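3.2 Gripper set-up and alignment

The cell at the Ercombe site handles one task only: the transfer of narrow circuit boards to and from a row of slotted holders. Its gripper carries two slim fingertips, driven through linked plates that are held by hex-socket screws. Earlier work by Rebelo and Jaramillo had shown that most failed transfers in this cell came from small errors in the angle of the fingertips, and the set-up procedure was rewritten in September with that finding in mind.

Before each series of trials the link screws are checked with a hand key, working from the fingertips back towards the housing. The gripper is then sent to a reference holder at reduced speed and closed on the lower end of a board. The operator compares the line of the board with the line of the slot and, where the two differ, corrects the wrist angle in the control program. No screw is touched at this stage. Figure 4 gives the view from the wrist camera, with the fingertips closed on a board whose upper end sits in the slot of its holder.
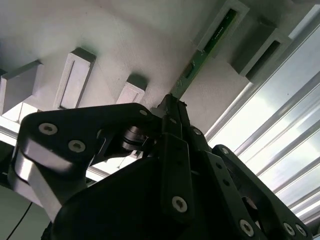

Figure 4. Fingertips and board at the holder, wrist camera view.

3.3 Upkeep during the trials

The trials comprised 945 transfers, divided into runs of unequal length. The fingertips were wiped after every run and the joints were examined by eye for play. Seven stoppages were recorded. Most were traced to a link screw that had worked slightly loose - a fault which the check in Section 3.2 is intended to catch, but which can also develop within a long run. An interval of more than 12 hours between checks was therefore not permitted in the later runs. Replacement fingertips were supplied by Hilberg and fitted in pairs, after which the full alignment was repeated from the first step.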